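6 Setting up the planning desk

This section covers the first set-up of a Modudero planning desk at a training squadron. It assumes that the server has been installed as described in section 4 and that the airfield data has been loaded as described in section 5. Desks that only display the day's flying programme are covered in section 9.

Revised 12th January. Changes from the previous issue are in 6.3, 6.5 and 6.8.

6.1 Before you start

You will need:

the desk licence file (ends in .mdl)
the server name and the squadron short code
an account with the Programme Editor role
the current crew list, exported from the unit personnel system
the local flying orders, for the limits entered in 6.5

The set-up cannot be paused between 6.4 and 6.6. If it is interrupted, the desk returns to the beginning of 6.4 and any crew entries made up to that point are discarded.

CAUTION: Do not set up a new desk while a flying programme is open for editing at another desk. The new desk takes the edit lock when it first connects, and unsaved changes at the other desk are lost.

6.2 Connecting the desk

1. Start Modudero. The Connect window opens.
2. Enter the server name in full, including the domain.
3. Leave the port at 1585 unless the server administrator has given you another value.
4. Select Test. The status line shows Reachable.
5. Select Licence, then Browse, and choose the licence file.
6. Enter the squadron short code in capitals.
7. Select Connect.

The first connection copies the airfield data and the standard sortie types to the desk. The progress bar stops at the change from one to the other and then carries on. Do not close the window at this stage.

Note: If the status line shows Reachable but Connect fails, check the clock on the desk. Modudero works in UTC and refuses a desk whose clock is more than two minutes away from that of the server. Local time is a display setting only (see 6.7).

6.3 Desk options

Open Tools, then Desk Options. The settings are kept on the desk itself and do not follow the user to another one.

Pointer. The programme board is used mostly by dragging, and the two settings under Pointer affect how easily a sortie bar can be placed. Snap sets the step in minutes. The default is five. Drag Threshold sets how far the pointer has to travel before a bar is picked up. A low value makes it easy to move a bar by mistake when all you meant to do was select it.

A mouse with a wheel is recommended. The wheel scrolls the board by crew; with Shift held down it scrolls by time. A touchpad can be used but gives uneven steps when zooming.

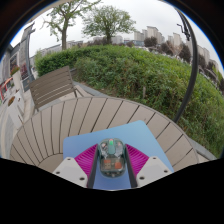

Figure 6-1. Mouse and mouse pad.

Board. Row Height may be Small, Medium or Large. Small is intended for squadrons that show every crew on one screen. Call signs longer than eight characters are shortened at this setting, and the full call sign appears when the pointer rests on the bar.

Colours. Sortie bars are coloured by type by default. To colour by aircraft or by instructor, select the entry under Colour By. Colours for night sorties cannot be changed.

Sounds. From this issue onwards the conflict warning tone is off when the desk is first set up. To turn it on, select Tone on Conflict.

6.4 Loading crews

Crews are loaded from a text file with one person to a line. The columns must be in this order: service number, surname, first name, category, medical expiry, annual check expiry. Expiry columns are written day, month, year, with full stops between them.

1. Open Crews, then Load.
2. Choose the file. Modudero shows the first five lines.
3. Check that accented letters are shown correctly. Names such as Čierny or Vondráček are a good test. If they are wrong, change Encoding to UTF-8 and look again.
4. Select Check File.
5. Correct any line marked in red. Corrections made in this window are not written back to the file.
6. Select Load.

The largest file that can be loaded in one go is 1000 lines. Longer files must be split, and the header line must be repeated in each part.

Note: Instructors and students are loaded together. The category column decides which list a person appears in. A person who is both, for example a pilot on the instructor course, needs one line only, with the category written as S/I.

Note: Modudero does not remove people who are missing from a later file. A person who has left the squadron has to be closed by hand under Crews, Close Record. Past sorties are kept.

6.5 Entering limits

The limits window holds the figures against which every programme is checked. Enter them from the local flying orders. The values shown when the window is first opened are placeholders and have no authority.

1. Open Limits, then New Set.
2. Give the set a name. The squadron short code followed by the order number works well, for example HRN 1881.
3. Enter the maximum duty period for instructors and for students.
4. Enter the minimum rest between duty periods.
5. Enter the greatest number of sorties per person per day, by day and by night.
6. Enter the crosswind limit for each student stage.
7. Select Save as Draft.

A draft set has no effect on the programme. It has to be approved by a second person with the Limits Approver role, who must log in under their own account. The desk does not accept approval from the account that made the draft, even if that account holds both roles.

8. Ask the approver to log in, open the draft and select Approve.
9. Select Make Current.

CAUTION: Making a new set current rechecks all programmes from the present day onwards. Sorties that no longer meet the limits are marked in amber and are left where they are. They are not cancelled. Go through the amber list before the programme is issued.

In earlier issues this section stated that crosswind limits were checked against the forecast. They are checked against the latest airfield report only. Where no report has been received for 60 minutes, the crosswind column is blank and the check is not made.

6.6 Linking the airspace booking feed

Skip this part if the squadron books its training areas by telephone. Bookings may then be entered by hand on the Areas tab.

The feed is supplied through the Sakari gateway. One desk in each squadron acts as the feed desk and passes bookings to the rest.

1. Open Areas, then Feed.
2. Select Use This Desk as Feed Desk.
3. Enter the gateway name and the unit key.
4. Select the training areas the squadron may use. Areas not selected are hidden from the board.
5. For each area, enter the lower and upper level. Levels are flight levels when the box beside them is ticked and feet when it is clear. A block from the ground to FL 185 is entered as 0 with the box clear and 185 with the box ticked.
6. Select Start Feed.

The feed light at the bottom right turns from grey to amber and then to green. Amber means that the gateway has accepted the key and that bookings have not yet been received. If the light stays amber for longer than ten minutes, see table 6-1.

Note: A booking shown in outline has been asked for. A booking shown solid has been granted. Only solid bookings are used when the programme is checked.

6.7 Time display

Open View, then Time. Choose UTC, Local or Both. With Both, UTC is on the upper scale. Printed programmes always carry UTC, whichever setting is in use, and local time can be added in the footer.

Sunrise and sunset are worked out from the airfield reference point loaded in section 5. If the night shading on the board is plainly wrong, check the sign of the longitude there first. In January the shading at northern airfields covers most of the board and the Large row height may be easier to read.

6.8 Checking the desk

Carry out this check before the desk is used for a live programme.

1. Open File, New, Trial Programme.
2. Drag a dual sortie onto any instructor at 0900.
3. Drag a second dual sortie onto the same instructor at 0930. The bar turns red and the conflict list opens.
4. Delete the second sortie. The conflict list closes.
5. Drag a solo sortie onto a student whose medical has expired. The desk refuses the sortie.
6. Select File, Print, and print the trial programme. The word TRIAL runs across each page.
7. Close the trial programme without saving.

If step 5 is accepted by the desk, the expiry columns in the crew file were read in the wrong order. Close the records and repeat 6.4.

Record the result on the desk card with the name of the person who carried out the check. The card is kept with the licence papers.

Table 6-1. Faults during set-up

Connect window shows Lock Held - a programme is open for editing at another desk. Ask the user to save and close it.

Licence Not For This Unit - the short code was entered wrongly or the file belongs to another squadron.

Check File marks every line red - the columns are separated by semicolons. Change Separator in the Load window.

Approve is greyed out - the approver is logged in under the account that made the draft.

Feed light stays amber - no training areas have been selected, or the unit key has been entered with a space at the end.

Board is empty after set-up - the date at the top left is outside the course dates. Select Today.

Faults not listed should be reported to Cladance support with the desk log attached. The log is saved under Help, Save Log. Crew names are included in the log by default; clear Include Names if your unit does not allow them to be sent outside.

6.9 Moving a desk to another computer

A licence covers one computer at a time. Release the licence at the old desk under Help, Licence, Release, and then follow 6.2 on the new one. Crews, limits and programmes are held on the server and do not need to be loaded again. Desk options are not moved. If the old computer will not start, the server administrator can release the licence from the server console (see 4.11).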